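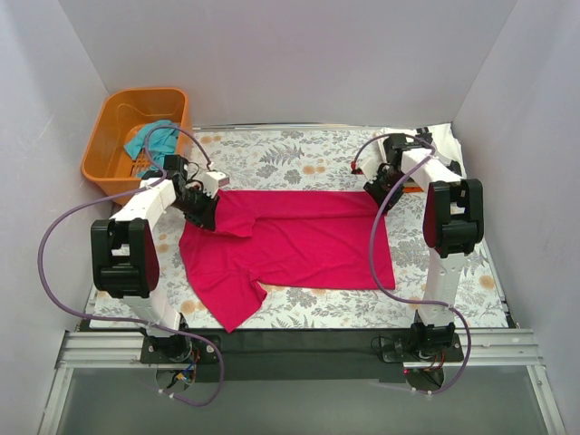 June, late, should be asleep

Finally got to the open day at Rathjen! I'd been looking forward to it all month and it was even better than I'd hoped. Tsion came along and we went straight to the laundry folding, where two arms were working on a pink short-sleeved shirt on a flowery tabletop. I could have stayed there all afternoon (I very nearly did).

What got me was the sleeves. I fold shirts every week and never think about them, but watching a pair of grippers go at one, you see how many little decisions there are – where to pinch, how far to pull, when to let go. Hildegard Vogler, who was running the demo, told us they've logged 318 hours on shirts alone and that collars still give her bad dreams. She let me ask far too many questions.

Tsion liked the purple cables best and wants some for her bike.

Missed the Nerko talk completely and had a very dry pretzel on the train home. Must write to Hildegard about the evening class, and ask if Tadeo can come too. Also fold my own laundry, it's been on the chair since Grandma's visit.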